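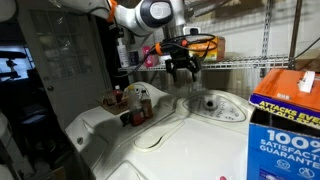

Top-loading washer with supplies kept on the console and on a wire shelf behind it.

The top of a washing machine is a poor place for storage, and most of us use it anyway. Bottles parked beside the dial are within easy reach, but a top-loader vibrates during the spin cycle, and small containers migrate. They also drip, and detergent residue on a control panel is tedious to remove.

A wall shelf costs little and solves most of this. Wire is preferable to solid board in a damp room. Fix the standards to studs, and set the shelf high enough for the lid to open fully. Boxes and refills belong there. I would allow one basket on the console, for stain treatment, and move everything else up.

Beatriz Loureiro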